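Home Guides Stores and Supplies Contact

How to Carry Out a Stock Check of Small Items

Gemma Catterall, Tenthorpe Stores Office
27 Nov 2022
Reading time: 6 minutes

This guide applies to all departments that hold small items in shared cupboards, including sample pots, fixings, batteries, adhesives and stationery. It replaces the guidance issued in June. Departments at the Custine building should also read the separate note on locked cabinets.

Before you begin

Choose a period when the cupboard is not in regular use and tell its users in advance that nothing may be taken out or returned until the check is finished. Requests that cannot wait should go to Nivaldo Camargo at the stores desk, who will issue the item from central stock.

Print the current stock sheet for the cupboard. Do not work from a sheet printed for an earlier check, even where the contents are believed to be the same. The shelf codes were revised when the Dillorier stock was brought in, and old sheets will not match the labels.

You will need:

Stock sheet and two pens of different colours
Blank shelf labels
A clear table, covered with plain paper if small parts are likely to mark it
A shallow tray with a raised edge
Storage bins for items that have been checked
A box for waste

Step 1. Empty one shelf at a time

Take everything from a single shelf and place it on the table. Wipe the shelf and leave it empty until its contents have been entered on the sheet. A second shelf must not be opened while items from the first are still on the table.

Step 2. Sort by stock code

Group the items by the code on the pack. Size and colour are not a safe guide, as several suppliers use the same cap for different contents. If an item carries no code, set it aside and mark the sheet with a query. Unlabelled liquids must not be opened or smelled. Close the check on that shelf and contact Simone Bittencourt.

Step 3. Count into the tray

Move each group into the tray and count the items as they are placed in the storage bin. Write the figure on the sheet at once, in the first colour. Where a sealed pack states its contents, the stated figure may be used. Opened packs must be counted by hand — this includes packs of 500 washers, however full they may look. Weighing is acceptable for fixings only, and the scale must be set to zero with the empty bin in place.

Step 4. Count again

A second person should repeat the count without sight of the first figure and enter the result in the second colour. If the two figures differ, both people count together and initial the agreed total. Small differences are to be recorded in the same way as large ones.

Step 5. Check dates and condition

Look for expiry dates on adhesives, batteries and sample pots. Items past their date go into the waste box and are entered in the column headed "Withdrawn". Split bags and cracked lids are treated in the same manner. Anything returned by Vasconcelos under the exchange scheme should be kept apart and listed on the back of the sheet.

Step 6. Return the items to the shelf

Place older stock at the front. Each bin should hold one code only and should be filled to no more than 80 per cent, so that the contents can be reached without spilling. Labels face outwards, at the left-hand end of the shelf edge. Handwritten labels are allowed for a short time, but a printed label must be requested on the same day.

Sending in the sheet

Both people sign the sheet. The original goes to Cremilda Batista and a copy stays in the cupboard, inside the door. Corrections should be made with a single line through the first figure — correction fluid is not accepted.

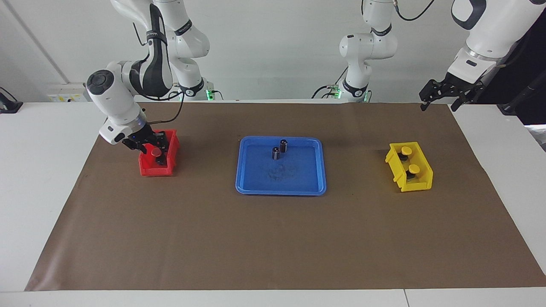 Sheets with unanswered queries will be sent back to the department, and the cupboard will remain listed as unchecked until they are returned. Questions about shelf codes should be addressed to Tarcísio Fagundes.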